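From: Belmiro Correia
To: arm-users list
Subject: Re: [arm-users] Pravley two-arm kit, worth the money?

On a morning in February, Gritow wrote:
> We are looking at the Pravley two-arm kit for a small kitchen
> project. The sales page is thin. Has anyone here run it for more
> than a demo? I mostly want to know about the grippers, the
> cabling, and whether the support plan is worth paying for. We
> would be picking up packaged food off a counter, nothing heavy.
> We also have a quote from Skinda for a single arm, for what
> that's worth.

We have had the kit for 9 weeks now, on loan from Pravley with an option to buy. I'll go through your questions in the order you asked them.

Grippers. The kit comes with two-finger parallel grippers. They are fine on boxes and bottles and so-so on soft packaging. Snack bags are the hard case. If you come straight down with the force at the factory setting, the fingers squeeze the air to one side and the bag slides out. We turned the force down and slowed the close, and that fixed most of it. Our last full run was 794 picks on mixed snacks and we had 60 drops, nearly all of them in the first part of the run before I changed the setting. Your numbers will depend on the packaging.
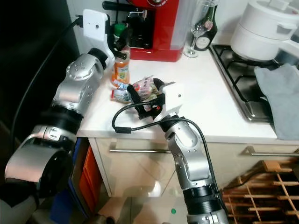
The force setting is per gripper, so you have to change it on both arms. The manual puts this in the appendix and I missed it the first time. It also goes back to the default if you load a saved program from an older version of the software. Write your value down somewhere.

Cabling. This is my main complaint. The gripper cable runs outside the arm and the kit gives you very little to hold it with. The clips in the box are too stiff and popped off when the wrist turned. I ended up using hook-and-loop straps from the hardware store, one near the wrist and one at the elbow, with enough slack between them for a full wrist turn. Leave more slack than you think. Pull on the connector is what will cost you a repair, and it is not covered by the basic warranty. I asked. 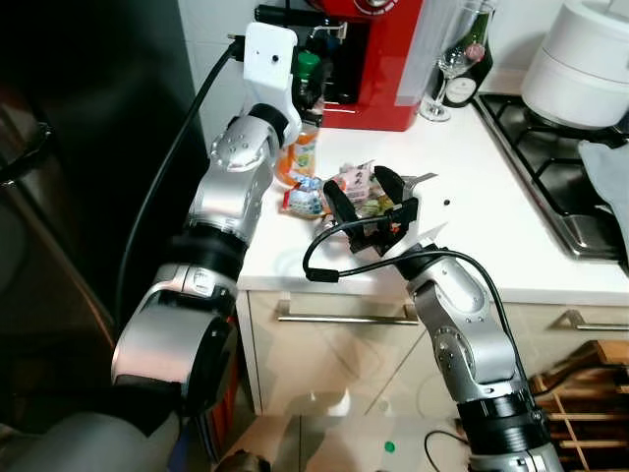 Planning the reach took us longer than the wiring. The software lets you draw keep-out boxes, and you should draw them before you teach a single pick. Start with whatever is tall and whatever would break. On our counter the wine glass next to the red coffee machine got its own box, with extra room on all sides, and the stove got one big box that the arms never enter. The snacks go near the middle of the counter so that neither arm has to stretch for them. When one arm works close to the other, the planner gets cautious and slows down a lot. Pravley says a later release will be better there but would not give me a month.

Support. There are 2 plans. The basic one is email only, and answers came back the next working day, mostly useful. The paid one adds remote sessions. We had it during the loan and used it twice, once for the first calibration and once when the left arm would not come out of its safe stop. Both were sorted out on the call. If you have someone who has set up arms before, I would skip it. If not, pay for the first year and drop it afterward.

I can't say much about Skinda. Pinheiro had one of their single arms in the shop before my time and may still be on this list. For bags and bottles on a counter one arm would probably do. We wanted the second one to hold things while the first one works, and we haven't got that running well enough to report on it.

Would we buy it? Yes, at the loan-to-buy price. At list price I would ask them to throw in better cable clips and a spare set of finger pads, and I would get the pads in writing.

I can post my gripper settings if they are any use to you. Tell me which software version you would be on, as the menu names changed between the last two.

Belmiro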